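Tags: Magazines, Fashion, Film

1/ I buy film and fashion magazines since I was in school, and this month I finally have something to write about. Girnari has put its anniversary cover out, and on it is Rosaire Arsenault. Not a model, not the actress of the big summer release. A costume designer, 60 years old, in her own coat.

2/ For those who do not follow: Rosaire made the clothes for "Furnival", the series with the hotel family. You know the green evening dress from episode 7, everybody tried to copy it. That one is hers. She cut it herself, she says in the interview, on the floor, because the table in that studio was too short.

3/ The cover photo is by Ebuka Ogundipe. I like his work very much, he uses very little light and the face is always a bit turned away. On the cover she looks to the side, as if someone has called her from another room. The coat is dark red wool with big square shoulders. No jewelry, only a thimble on one finger.

4/ I waited for the paper copy. The shop near my tram stop did not have it on Wednesday, the man told me the box had not come. I went again next morning and took two, one to read and one to keep flat. My husband has opinions on this.

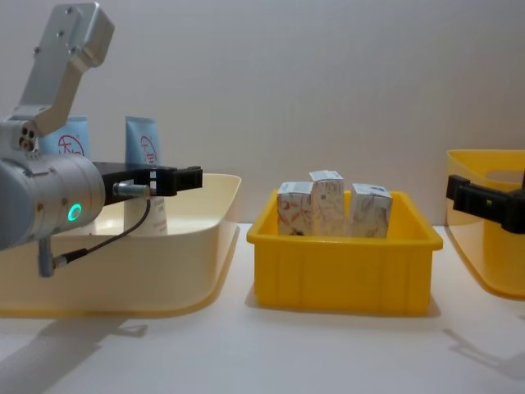
5/ The interview is eight pages and it is a real interview, with long answers. It was done by Zixuan Kang, who used to write the small column on tailoring in the back pages. You can feel that she knows how a sleeve is put in. She asks about it and then she lets Rosaire talk.

6/ The part I read twice: how the hotel uniforms in "Furnival" were made. Production wanted them to look new in each episode. Rosaire wanted them to get older with the story, a little shine on the elbows, a button in slightly wrong color. They argued for a week. She won, and if you watch again from the beginning you can see the elbows.

7/ She says also that she has kept 225 pieces from all her years in film and television, in a rented storage, and that she visits them "like aunts". Her brother Lorne helped her write the labels. I would pay a good amount of money to see that storage.

8/ Now the styling inside. The magazine gave it to Ravinder Lemieux and here I am not so sure. There are five looks. Two of them are wonderful: the gray suit with the wide trouser, and the long white shirt with nothing else, only flat shoes. She looks like herself in both.

9/ But the gold look, page 48... The dress is by Trivus and it is a beautiful dress, I don't say otherwise. It wears her, as we say in my language. The collar stands up to her ears and she has the face of a person who waits for the dentist. I think they needed one page for the advertiser.

10/ Somebody asked me yesterday if the Trivus dress is the same as the one from their spring show. I compared. The collar is the same, the skirt is shorter and the belt is gone. So I believe it was changed for the shoot, but the credits only say "Trivus, price on request", which tells us nothing.
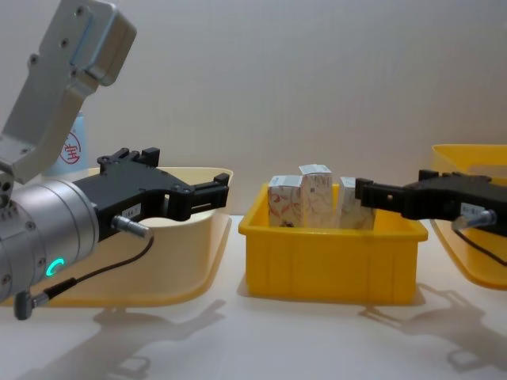

WHAT IS ALSO IN THE ISSUE

11/ A nice article on old cinema hand programs, the folded ones they gave you with the ticket. One collector has 3,421 of them. The printing is very good, you can almost see the paper of the originals. My mother had a few in a biscuit tin and I do not know where they went.

12/ A beauty page with red lipsticks. I skip these usually, but this one was tested on women over 50, and they wrote plainly which ones go into the small lines. Good. More like this, please.

13/ The film reviews are short this time, only four. They did not like "Zekonura" at all. I liked it! It is slow, yes, and the second half has one wedding too many, but the costumes in the market part are the best I have seen this year. The reviewer does not say one word on them, in an issue with a costume designer on the cover. Strange choice.

14/ The perfume sample smells through the whole magazine, be careful if you have a sensitive nose. I took mine out and put it in the drawer with the winter scarves. Now the scarves are very elegant.

15/ Corrections, as I always do them. In post 2 I wrote episode 7 for the green dress. A kind reader says she sees it already in episode 6, for some seconds, on the hanger behind the door. I looked and she is right. It is worn for the first time in episode 7, so we can both be happy.

16/ To the question if the issue is worth the price: for me yes, for the interview alone. If you only want the cover, they have posted it on their account, but there the red of the coat is too orange. On paper it is deep, almost brown in the folds.

17/ To the question where to find it abroad: I don't know, sorry. My cousin orders from the publisher and it takes two or three weeks, and once it came with a wet corner. Ask them for the hard envelope.

18/ One wish for the November issue. Please put a hairdresser or a make-up artist on the cover, somebody who has stood behind the actors for thirty years. Zixuan Kang can do the interview again. And give Ebuka Ogundipe the inside pages also, not only the front.

19/ I will scan nothing, please do not ask me in messages. Buy it or read it at the library, ours has it on the shelf by the window from next week.

20/ If somebody knows who made the thimble, write to me. It has a small pattern around the edge, like leaves, and it is not in the credits.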